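Articles Topics Places Events Random Contribute
Reference > Automation > Demonstrations > Tandico open day

Tandico open day

The Tandico open day is a yearly public visit to the robot handling workshop that Tandico keeps in Drirville. It runs for one long day in June, it's free, and it has grown from a sort of neighborly drop-in into something people drive a fair distance for. I've written most of this entry from my own visits and from the handouts I kept, so where I'm giving an opinion I'll say so.

Background

Tandico started out fixing packing machines, the kind that seal bags and stack cartons. The robot side came later, when the firm took over a floor of the old Lutska building and began working on hands that could deal with mixed goods. Mixed goods is the trade term for a pile of things that don't match. A packing line loves a thousand identical boxes. It does not love a box, a bottle and a floppy bag all in a heap, and that heap is pretty much what the workshop is there for.

The first open day was meant for suppliers and their families. Word got around, the second one was opened to everybody, and by the most recent visit I attended the sign-in sheet had reached 1,639 names. (I signed near the bottom of a page and the desk was already hunting for another pen.) The building was never made for that many people, so visitors now go through in groups of 50, and you get a colored sticker telling you which group is yours. Keep the sticker on your front. I put mine on my bag and was politely turned back at the door.

The public page for the event went up on February 1, 2018, and before that you had to hear about it from someone.

The visit

A normal visit has three stops, and most people take them in order. The first is a hallway of old parts, mainly grippers and sealing heads from the packing days, with little typed cards. I like this hallway more than most visitors seem to. The second is the handling table, and the third is a talk in the canteen with coffee and those hard ginger cookies.

The handling table is the heart of the day. The setup is plain on purpose – a light wooden table, woven screens standing behind it, and a spread of snack packages to work on. Two gray hands do the work, one on each side, and you stand close enough to read the labels if you can read Chinese, which I can't. 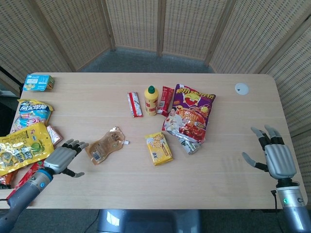 The handling table at the Tandico open day, with both hands over the snacks.

People tend to ask why snacks. The answer I got from the floor staff is that snack packaging covers almost every kind of trouble in one cheap shopping trip. A can rolls. A big chip bag is mostly air, so it changes shape as soon as it's squeezed. A bottle wants to tip over. Thin stick packets lie so flat that getting a fingertip under one is a job all by itself, and I've seen grown adults struggle with the same thing at a coffee counter. Shiny film is awkward too, as it throws light back at the cameras and can make an edge look like it's somewhere it isn't.

The staff call one round of this a "table." A table begins when the goods are laid out and ends when everything has been picked up once or given up on. Giving up counts as a result and gets written down, and I was happy to hear that said out loud in front of the public. The stated goal at the time of my visit was to log 1,000 tables before changing the mix of goods, so that the old results and the new ones could be compared fairly.

Pouches and other soft goods

If you only have time for one part of the demonstration, hang on for the pouches! A soft pouch with a spout is a mean little object. The spout is stiff and the rest isn't, so the weight sits oddly and the film folds wherever it feels like folding. Grip it too lightly and it slides out. Grip it too hard and, with a full one, you're putting all that pressure on the seams and the cap.

The method Tandico teaches is to come down from above with the palm toward the table, let the fingers close around the body of the pouch, and lift only a little before going any further. That short first lift is the test. If the pouch settles in the grip, the hand carries on, and if it starts to slip there isn't far to fall. 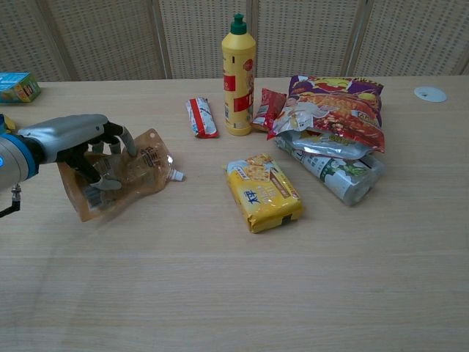

Why not just use suction cups?
Suction works very well on flat, smooth, rigid surfaces, and plenty of packing lines rely on it, but wrinkled film lets air leak in under the cup and the hold is lost, so a hand with fingers can be the better choice for mixed goods.

A pouch also tends to hang when it's held. The lower part sags below the fingers, and that matters at the next step, where the thing has to be set down somewhere. A hand that puts the pouch down as if it were a box will fold the bottom under itself. The staff get around this by lowering slowly and easing the grip open near the surface. I tried it at home with a refill pouch of dish soap and I can report that it takes more care than you'd think.

The Nedelcu scale

Results are graded on what the workshop calls the Nedelcu scale, which is posted on the wall near the exit. It's used for single picks, and it's simple enough to learn while you wait in line:

Clean: picked up and put down with no slip and no damage.
Settled: the item moved in the grip, then held.
Late: the item was held only on a second try.
Dropped: the item was lifted and lost.
Left: no lift at all.

Visitors are handed a card and invited to grade a few picks themselves. My grades and the staff's didn't agree very often. I kept marking things as clean that were really settled, and I was told that's the usual beginner mistake, as the small movement inside the grip is easy to miss from the side. Stand at the end of the table if they'll let you.

The canteen talk

The talk runs half an hour and changes from year to year. The one I sat through was on fingertips – what they're covered with, how fast they wear, and how a worn one shows up in the grades well before anybody spots it by eye. It was a bit dry in the middle, but the question session was lively, and a good part of it went to kids in the front row asking whether the hand could open a bag of chips. (The reply was that opening is a separate project and a much messier one.)

Getting there

The Lutska building is a short walk uphill from Drirville station, on the side away from the river. There's parking behind it but it fills early. The entrance for the open day is the loading door, with a ramp, and the hallway of old parts is narrow, so strollers are left at the desk. Photos are allowed at all three stops, without flash at the handling table.

See also: Mixed goods handling; Spout pouch; Lutska building; Drirville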